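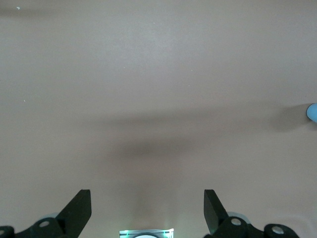 *Un plateau beige rosé, mat, avec une ombre grise au milieu.*

# Sauvegarder les fichiers de la maison : mes petites astuces

J'ai commencé à m'occuper sérieusement des sauvegardes en novembre, quand le vieux portable de la cuisine a refusé de démarrer. Dedans il y avait les recettes, les factures, les modes d'emploi scannés et environ 600 photos que je n'avais copiées nulle part. Aarne Savolainen a pu récupérer le disque, mais j'ai attendu plusieurs jours avant de le savoir. Voici comment je fais depuis ce temps.

## Faire d'abord le tri

Avant d'acheter un disque, regardez ce que vous possédez réellement. Chez moi, le dossier « Téléchargements » était le plus lourd de tous, et presque rien là-dedans ne méritait d'être gardé. J'ai supprimé les doubles et les installateurs de logiciels, et il m'est resté 110 Go.

Pour voir quels dossiers prennent la place, j'utilise Varnix, qui les affiche du plus gros au plus petit. Il faut seulement décocher l'option « fichiers système » dans les réglages, sinon la liste devient très longue et on risque d'effacer une chose utile.

## Donner des noms qui se rangent tout seuls

Je mets l'année et le mois au début du nom, ensuite le sujet, sans accent et sans espace :

- `2023-11_facture_chaudiere.pdf`
- `2024-02_recette_pain_seigle.md`
- `2024-02_garantie_aspirateur.pdf`

L'ordinateur classe alors les documents par date sans que je demande rien. Hannelore Gasser préfère mettre le sujet en premier et elle retrouve ses papiers aussi vite que moi. Choisissez un système et gardez-le, même s'il n'est pas parfait.

Évitez « final », « final2 » et « vraiment_final ». J'ai encore un budget de vacances qui porte ces trois noms et je ne sais plus lequel est le bon.

## Deux disques et un tiroir

J'ai deux disques externes Vondale du même modèle. L'un reste près de l'ordinateur, l'autre est dans un tiroir chez ma voisine Paula Sârbu, et nous les échangeons une fois par mois. Elle garde le mien, je garde le sien.

Quelques conseils pour les disques :

- Collez une étiquette avec une lettre (A, B) et écrivez la même lettre dans le nom du volume.
- Éjectez toujours le disque par le menu avant de tirer le câble.
- Ne le rangez pas sur le radiateur ni derrière le four – j'ai vu les deux.
- Gardez le câble avec le disque, attaché par un élastique.
- Si le disque quitte la maison, activez le chiffrement et notez le mot de passe sur un papier, dans un autre endroit.

## Laisser le logiciel travailler la nuit

Pendant longtemps je faisais les copies à la main, et bien sûr j'oubliais. Maintenant c'est Nakico qui s'en occupe. Dans l'onglet « Planification », je lui ai demandé de commencer à 20 heures et de garder les 5 dernières versions de chaque document. La première copie a duré toute la soirée, les suivantes sont courtes, car il copie uniquement ce qui a changé.

Attention à la mise en veille ! Si le portable s'endort avant l'heure, rien ne se passe et aucun message ne s'affiche. Dans les réglages d'alimentation, j'ai interdit la veille quand l'appareil est branché sur le secteur.

## Vérifier de temps en temps

Une sauvegarde qu'on n'a jamais ouverte, je ne lui fais pas trop confiance. Au début de chaque mois, je choisis un document au hasard sur le disque, je le copie sur le bureau et je l'ouvre. Villads Skov m'a conseillé de prendre chaque fois un autre type : une photo, puis un PDF, puis un tableau. C'est ainsi que j'ai remarqué que le dossier des recettes n'était pas inclus. Je l'avais déplacé en été et le logiciel cherchait toujours à l'ancien endroit.

## Et le téléphone ?

Je le branche par câble et je copie les photos dans un dossier par mois. Genji Katayama le fait par le réseau sans fil, mais chez moi la connexion est trop faible dans la cuisine et la copie s'arrête souvent. Ne videz pas le téléphone tout de suite : attendez que les photos soient aussi sur le second disque.

Pour les câbles, j'en ai acheté deux courts chez Rissanen, et l'un des deux reste maintenant dans le tiroir de Paula.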